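How to Get Something Useful out of a Robot Open Day

By Vasylyna Kravchuk

Filed under: Buying and evaluating

I have been to more robot demonstrations than I care to list, and I have come home from most of them with a tote bag and no new information. The arm folded the towel. People clapped. On the way to the station I realized I had no idea how many towels it had dropped that morning, or who had smoothed out the one I saw.

In September I went to the open day at Bukero, a small outfit that collects hand-held gripper recordings and trains arms on them. I went with a plan, and I came back with four pages of notes. What follows is that plan, cleaned up so that you can use it at whichever open day you get talked into next.

Before you go

Write down one job you would want done. Make it a real one from your own shop, with the part names in it. Mine was taking small boxed fittings out of a mixed bin and standing them upright in a tray. If you arrive with "picking" in your head, you will be shown picking, and you will be impressed by it.

Read the invitation slowly. Bukero's said visitors would see "the full pipeline." I wrote back and asked whether that included an arm running without a person touching it. Illia Kravets, who answers their mail, said yes, in the afternoon, for one task. That was a fair answer, and it told me when to show up.

Ask whether you can bring your own objects. Some places say no. Bukero said up to 2 items, nothing fragile, nothing heavier than a full coffee mug. I took a boxed elbow fitting and a roll of tape.

Step 1. Get there early

Arrive before the first session and watch people set up. You will learn more from that half hour than from the talk. At Bukero the tables were being laid out with the objects for the morning, and Fedir Stasiv was placing each one against a strip of tape. I asked what happened if a cup sat outside the tape. He said the arm "gets creative." Write down sentences like that.

Step 2. Ask who is doing the work

With hand-held grippers, a person is doing it. The operator holds one in each hand, squeezes to close the fingers, and does the task while everything is recorded. The arm comes later and tries to copy what was learned. None of this is hidden, but a visitor who walks in halfway can easily take the human part for the robot part. I heard one man near me praise the machine's "gentle touch" while watching Taras Levchenko's wrists.

So ask at each station: is this recording, is this playback, or is this a trained policy running live? If the guide needs a second to think, ask again in smaller words.

Step 3. Hold the thing

If you are offered a gripper, take it. I was handed a pair and told to move a few small items from one side of a table to the other. Keep at it past the first few tries, when it is still a toy. My forearms began to complain well before my interest ran out. Then ask how long the paid operators keep it up in a shift, and how often they change over. I was told "it varies." I would have liked a number.

Pay attention to what you can't feel. You get some push back through the handle, but a light box and an empty grip felt much alike to me. If you were looking at the fingertips the whole time to check, say so in your notes.

Step 4. Ask for the failures

This is the step people skip out of politeness. Ask how many recordings were made for the task you are watching, and how many were thrown out. Bukero's figure for the tray task was 1,151 recordings kept. The number thrown out was not on the poster, and Illia promised to send it. I am still waiting.

Then ask for the success rate, and ask what counts as success. On the slide the arm had run 100 trials. A trial counted as good if the item ended up in the tray, lying down or standing. For my job, lying down is a miss. The percentage on that slide was of no use to me, and I would have gone home quoting it if I hadn't asked.

Step 5. Move something

Once the live run starts, ask politely whether you may shift one object a hand's width. Don't grab it yourself. Jinlong Fan, who was running the afternoon session, let me, and I give him credit for it. The arm found the moved cup. When I swapped in my elbow fitting, it hovered, closed on air and went back to its start position. He ran it again with the same result. He also didn't make excuses, and I trust Bukero a bit more for that.

Step 6. Count the helpers' hands

Keep a tally of every time a person touches the setup during a run: straightening a tray, nudging a bin, pressing a button to restart. I use plain pencil marks. Don't bother during the recording sessions, where hands are the whole point.

Step 7. Write it up the same day

Three headings are enough for me: what I saw it do, what I was told it does, and what I still don't know. Be strict about which line goes where. My first heading for Bukero had four lines under it, the second filled a page and a half.

Was it worth the trip?

For me, yes, as a look at how the recordings get made. The recording side is well run and the people answer questions. As a reason to buy an arm for my bins, no. I have seen the glossier shows at Undale and Bisht, where the answers were smoother and I learned less. Inska has asked me to theirs in the spring, and I have already sent them my question about live runs.

If you have been to one of these and got a thrown-out count from anybody, please send it in. I would like to know what a normal one looks like.

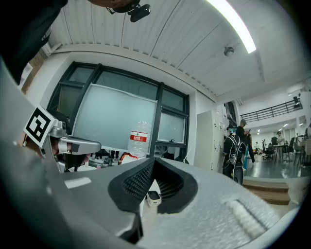
Hand-held grippers at the open day, with the larger room beyond.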